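Small bathrooms: what is worth doing and what isn't
Posted 10/29/19 by Celeste Gaete

Every few months somebody sends me a list of ways to keep a bathroom sink tidy, and most of it is shopping. Trays, risers, little baskets for the little baskets. I tried a fair amount of it in September and I have thrown most of it back in the hall closet. What follows is what survived.

Clear the rim before you clean it. I know how that sounds. But I have watched grown adults wipe a careful circle around a soap dish, myself included, and the ring under the dish is the part that needed the cloth. Take everything off and put it on the floor or on the closed toilet lid. Then wipe.

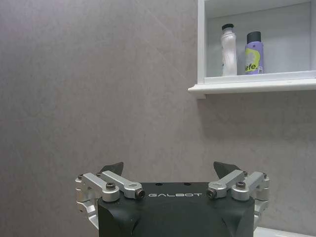
Vinegar is oversold. It does loosen lime scale, fine, but soap film laughs at it, and I would keep it away from any natural stone. A drop of dish soap and a damp cloth gets a ceramic basin as clean as I have ever needed. My neighbor Ebenezer Dramani swears by baking soda and vinegar together. He likes the fizz. I have tried it next to plain soap on the same basin and could not tell you which half was which.

Dry the faucet. Chrome spots come from water left sitting, so a dry cloth at the end does more than any polish I have bought — and I have bought a few.

Now, mirror cabinets with open shelves on one side. People fill every shelf because it is there. A few bottles is plenty. Anything you don't reach for daily can go in the vanity underneath, behind a door, where dust won't settle on it and you won't have to lift it each time you clean.

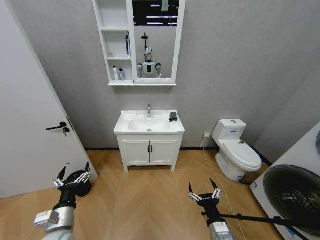
I am also not convinced by door organizers in a room this size. The ones I hung from the top of the door rattled, and the door wouldn't shut flush. Macarena Domínguez wrote to say hers has been fine for 2 years, so maybe I bought a bad one. I still wouldn't start there.

Brushes are where I get fussy. A brush put away wet in a closed cup smells within days. Shake it hard over the basin, stand it bristles up, and leave it in the open until it is dry. The "antibacterial" holders cost more and I have seen no difference in how the brush smells after a week.

Same goes for the overflow hole. Hardly any list mentions it, though it collects more gunk than the drain does. An old toothbrush and hot soapy water, once a month. If you can smell the sink and the drain is clean, look there first.
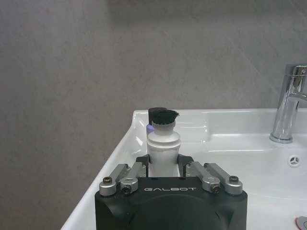
How often should a cleaning brush be replaced?

When the bristles stay bent after drying, or when it still smells after a hot soapy soak. Ignore the date on the package. Mine last 6 months or so if I rinse them properly, less if I don't.

Comments are open. Please don't send me more tray recommendations.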